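Zidari Fruit Share: progress report to Watemis, midway point
August

12 comments | 38 shares

Hi Rosemarie, and hello to everybody else at Watemis who reads these. You said after the last report that you'd rather hear it the way I tell it on the phone, so I'm taking you at your word. The budget sheet went over separately and this is the rest of it: how the backyard picking is going, what we did with the fruit, and the one thing I need a decision on before fall.

First the good part. We have picked 2346 pounds of fruit since the season opened, and the goal in the grant was 3000 for the whole year. With all the apples and the late pears still hanging I am not worried about that number anymore. I was very worried about it in June! The plums came in two weeks early, we had four people trained and one working orchard ladder, and for a few days there I was driving around with plums on the floor of my car, on the back seat, and in a cooler that used to be for camping. I still find pits.

The way it works hasn't changed from the proposal. A household signs up a tree they can't keep up with, we come and pick it, a third stays with them, and the rest goes to the pantry at Tavares Street or one of the two lunch programs. What has changed is how we schedule. I used to call people the night before, which meant I was on the phone until nine and half of them didn't pick up. Marlene Macedo took that over in the spring and moved everyone to a text that goes out at 4 p.m., and they text back a yes or a no. So simple. I can't believe I spent two years leaving voicemails. 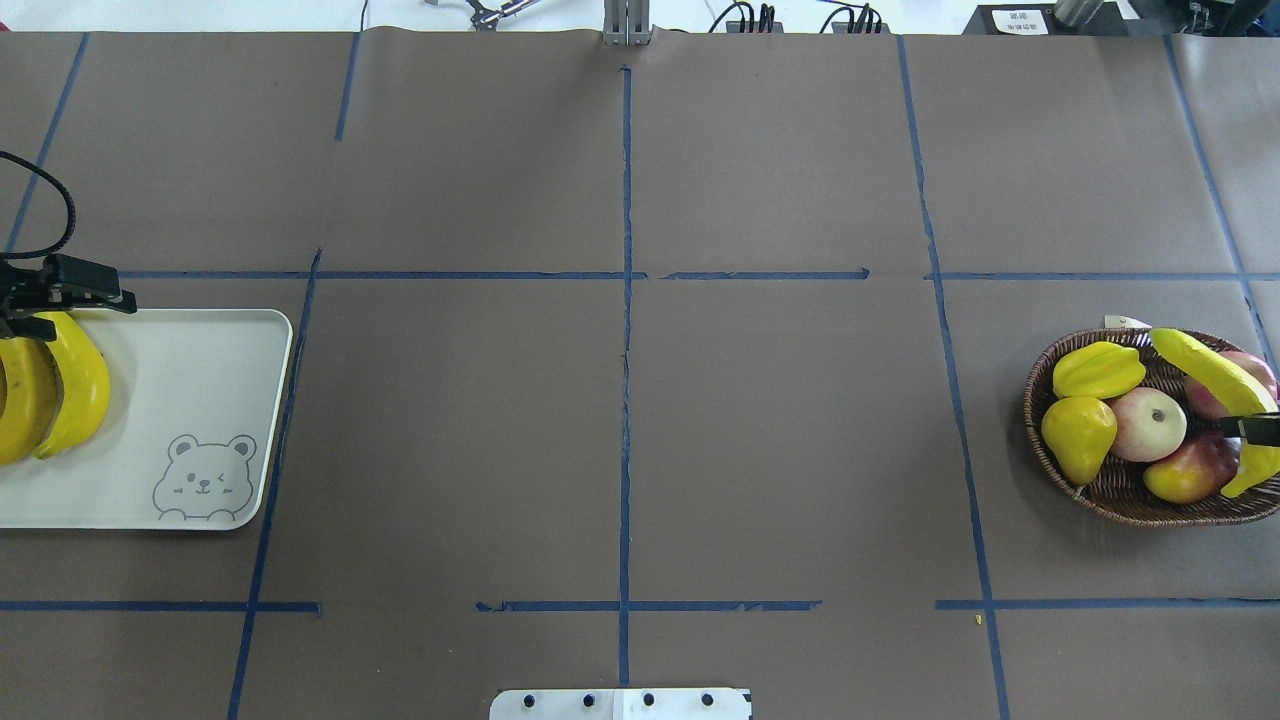
Sorting has been the slow part all along, and it's where most of your equipment money went. In the proposal I said we'd get the time from truck to pantry shelf down to one day, and we're there for the stone fruit but not for the apples, which come in bigger loads and bruise in ways you don't see until the next morning. Hélder Seixas has been trying out different table layouts with the crew. Brown paper over the top and blue tape to mark off the squares is the one everybody likes so far, with a white tray kept over on the left, and it costs next to nothing. The paper gets changed when it's too sticky to stand, and the tape gets patched when somebody feels like it. We also tried a plastic tablecloth (slippery, everything rolled) and bare steel (cold, loud, no one wanted that table). Hélder wants to write the layout up so the lunch programs can use it too, and I told him to go ahead as long as it fits on one page.

On the pantry side, the big change is that Tavares Street now has a fridge we can count on. They had been promising us shelf space since last year and I'd more or less given up asking. Then their walk-in got fixed and they called me. We have the bottom two shelves, all week, with our name on a piece of cardboard. Peaches that would have lasted two days are lasting five. The pantry manager tells me that fruit is the first thing to go now on pickup mornings, ahead of the bread.

We've also started adding a little store fruit to the family bags, mostly for the lunch programs, where the kids asked for things that don't grow on anybody's fence here. That comes out of the donation jar and a standing gift from a grocer, none of it from the grant, so you won't see it in the budget sheet. 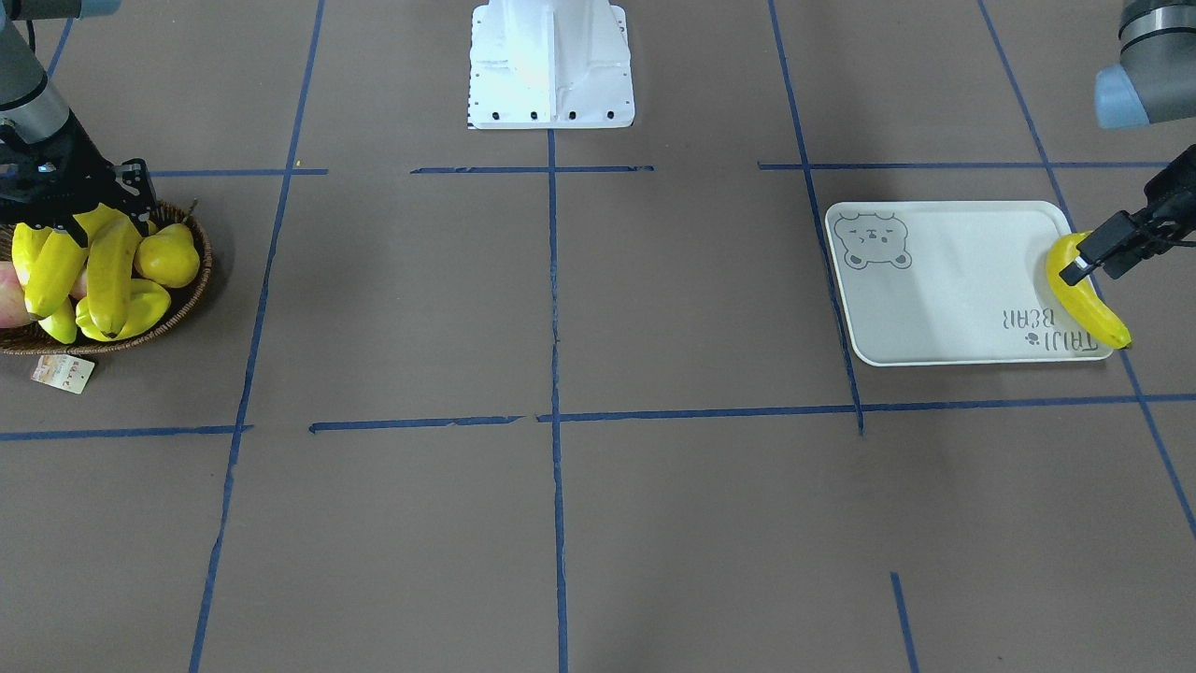 The wicker basket on the fruit side of the table and a banana in the tray.

Now the households. We have 200 trees on the list, up from just over half that when you funded us. Apple is the biggest group, then plum, then a long tail of figs, quince, persimmon and one enormous mulberry that I'd like to talk to you about some other time, maybe over a drink. Most of the new ones came through neighbors. Somebody sees us up a ladder, wanders over, and says their mother has a pear tree that drops everything on the driveway. I carry cards now. The flyers we printed did very little, and I wouldn't pay for flyers again. I have most of a box left if Watemis needs scrap paper.

What I didn't plan for was how many tree owners would want to talk about pruning. They don't want a lecture, they want somebody to stand in the yard and point at the branch. Nahom Feyisa did tree work for years before he joined us, and he started staying after picks to do exactly that, and then word got out. He has done it on his own time, which I'm not comfortable with anymore. He's been to yards where the tree hadn't been touched in fifteen years and the only fruit was up where the crows could get it. If we want pounds next year, and I assume we all do,

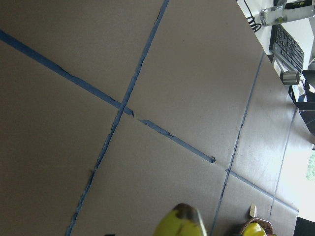 then that work has to be paid for, even if it's only one afternoon a week from December to the end of February. It is the cheapest way I know to get more fruit off the same trees. I've put a line for it in the revised budget, in yellow so you can't miss it.

A few things went wrong and you should have those too. We lost most of an apricot pick in July. The crates sat in the truck through a hot afternoon while I thought Sérgio Peixoto had the keys and Sérgio thought I did. It was my mistake as much as his, and there is now a hook by the door with a tag on it. We also had a fall from a ladder at a pick on the hill. It was a low one and our picker was fine, only scraped, but I stopped all ladder work for a week and had everybody redo the safety session, including me. The homeowner was very kind and sent us home with lemonade. The incident form is in the folder.

The van is the other sore point. Tasier quoted us for the repair in May, raised it in June, and then found something else. I had the rear brakes done and put off the rest. It runs, it passes, it smells like cider. I think it gets us to the end of the season, and I would not want to promise more than that in writing.

People keep asking whether we throw much out. Some, yes. Fruit that is too far gone for the pantry goes to a woman with pigs, and what's bruised but sound gets cooked down in the lunch kitchen. They made plum butter in June and July and gave jars away with the bags. I have saved one for you, Rosemarie, and it's in my fridge behind the mustard. Come get it before my family finds it. 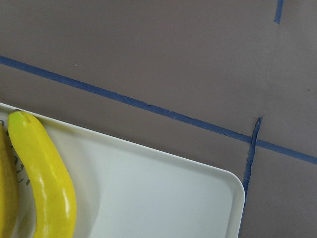

White tray on the brown paper, next to the tape lines.

So, what's left between now and the end of the grant. Apples start in earnest in the next couple of weeks and run until the first hard frost. I'd like two more orchard ladders, the three-legged kind, and there is enough left in the equipment line to cover them if you're okay with me moving what we saved on tables. Marlene is putting together the household survey, and it'll go out by text like everything else. I'd expect to have answers to you with the final report. Hélder's one-page layout should come along with that, though when I last looked it was on page three.

The decision I need is the pruning hours. If it's a yes, I have to tell Nahom by the end of next month so he can keep the afternoons open, and he has other people asking. If it's a no, or a not yet, I'd still like to hear it early. Call me any time after 2, I'm usually back from the morning picks by then and sitting down with a sandwich.

And please do come out to a pick before the season's over. Wear shoes you don't love.

12 comments | 38 shares

Recent reports
Zidari Fruit Share: spring start-up report
What we learned from our first plum season
Tavares Street pantry: shelf space and pickup mornings
Ladder safety session notes, revised
How to sign up a tree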